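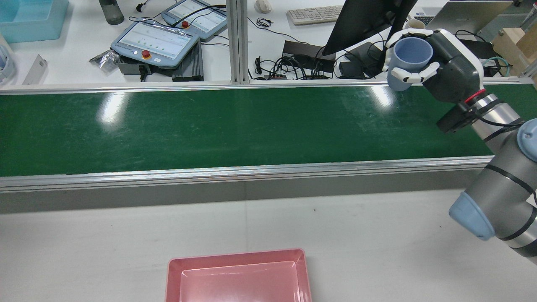 A light blue cup in the grip of the robot hand, over the conveyor at Jiltar's Tullport workshop.

Can it do the washing up yet?

I have wanted a robot to clear my kitchen table since I was about six, so when Lyle Iwasaki offered me an afternoon with the arms he works on at Jiltar, I was on the Tullport train before I'd properly read his email. Iwasaki leads the handling team there. He spent the first part of his working life in a hotel kitchen, and he still talks about plates and cups the way other engineers talk about code.

My first question was the one everyone must ask him. When can I have one at home?

"Not this year," he said, laughing. "But ask me which bits of the job a machine can do, and I get much more cheerful. Picking up a cup that's standing where you'd expect it? Yes. Taking it off a moving belt and putting it in a tray? Yes, most of the time. Finding the cup behind the cereal box, with a teaspoon in it and half an inch of cold tea? Come back in August and we'll see how brave I'm feeling."

Cups, trays and a belt sound like very small beer beside the films where a robot cooks a three-course dinner. Iwasaki thinks they are exactly the right thing to be working on, and after a few hours in his company I do too. A lot of paid work is moving an item from a belt to a tray. Canteens do it, and so do packing lines and the returns desks of big shops. Get a machine to manage that with ordinary items, at a decent pace, all day, and you have something people will want to use long before it can be trusted near the good glasses.

"The belt is kind to us," he said. "It brings the work to the arm, always at the same height. Your kitchen doesn't do that. In your kitchen the arm would have to go and look."

I asked him about hands. For years the sensible answer on a factory floor has been a suction cup or a simple two-sided grip, and I had half expected him to tell me fingers were showing off.

"If you only ever pick up one kind of box, don't buy fingers," he said. "They cost more and there's more to go wrong – ask Barrett, he's the one with the tiny screwdrivers. But a home is built for hands. So is a shop, come to that. The mug handle, the fridge door, the peg on the washing line. I can change the tool for each of those or I can have one tool that's a bit like yours."

Barrett Nakamura, who does have the tiny screwdrivers, put it more strongly. "A thumb is the best invention going. Once we had a thumb that came round properly, half my list of awkward objects went away."

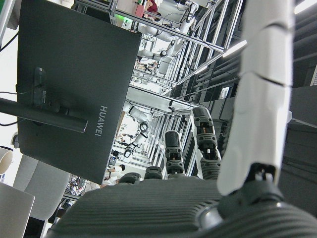

Why a cup is harder than a box

Brisa Varela has the list now. It began as a page in a notebook and has grown to around 125 household and shop items, each with a note on how it tends to escape. Bags of rice slump. Sponges cling to the fingers when you want to let go of them. Light plastic cups are near the top for pure cheek.

"People think light means easy," she told me. "Light means it moves the moment you touch it. If one finger gets there before the others, you've pushed the cup away before you've picked it up. You and I feel that and slow down without thinking. The hand has to be taught to arrive all together, or to arrive gently and then close."

Then there is how hard to squeeze. Too little and the cup slides, too much and a thin one buckles. Varela's team recorded 766 tries with cups alone over the autumn, in all sorts of starting positions, and she was happy to tell me that the dull ones were as useful as the disasters. She likes the cameras near the wrists best, as the view from above often loses the cup behind the hand at the very moment you most want to see it.

I could have listened to her on sponges all afternoon.
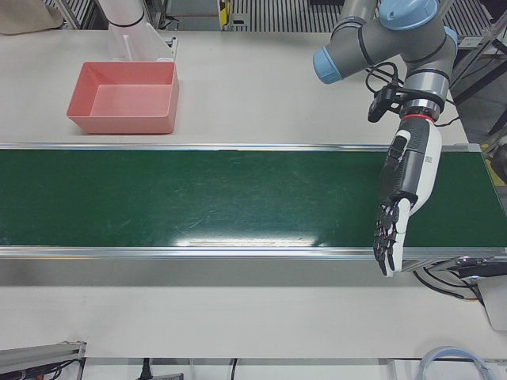

Ezekiel Pettigrew
Home and workplace technology writer

What about the jobs that need both arms? I was thinking of folding a shirt, or holding a bag open while you fill it. Iwasaki says two arms are where the fun is, and where the trouble is as well. Each arm has to know where the other one is going, and both of them have to leave room for whatever is between them.

"Laundry is the one everybody asks for," he said. "Cloth has no shape of its own. I can do you a towel, slowly. A fitted sheet, I can't do that myself."

He is just as frank about the shop floor. A machine that gets a job right nine times in ten sounds clever, but someone has to stand there for the tenth. So the part he is proudest of at the moment is what his software, Likeo, does after a mistake.

"The old way was to stop and ring a bell," he said. "Now we want it to look again. Is the cup still there? Is it upright? Can I get a finger inside the rim, or do I need to come at it from the other side?

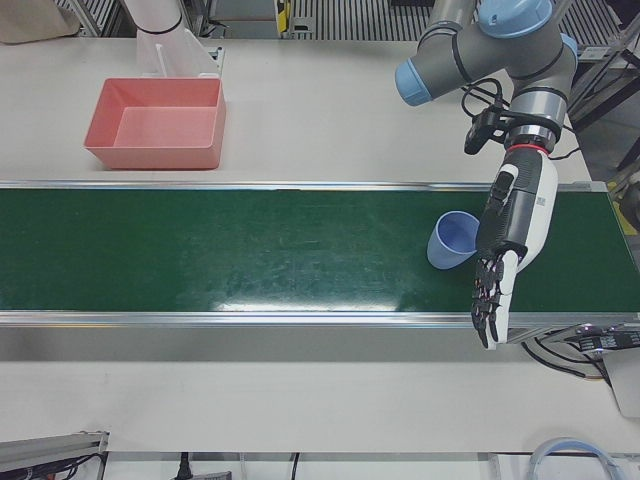

A person does all that in the time it takes to say 'oops'. We're slower, of course we are, but we've gone from never recovering to recovering often, and that's the bit that makes me want to come in on a wet morning."

He won't put a price on any of it, and he won't promise a date. Pressed for a chore he'd hand over first, he went for unloading the top rack of the dishwasher, provided somebody else had loaded it neatly. Varela would start with picking up toys. Nakamura wants the bins done and doesn't mind how.

As for me, I went home and cleared the table by hand, paying far more attention to my thumbs than I ever have before. I'm going back in August to see about the teaspoon.

Contact the editor | © January 2026 Park | Back to top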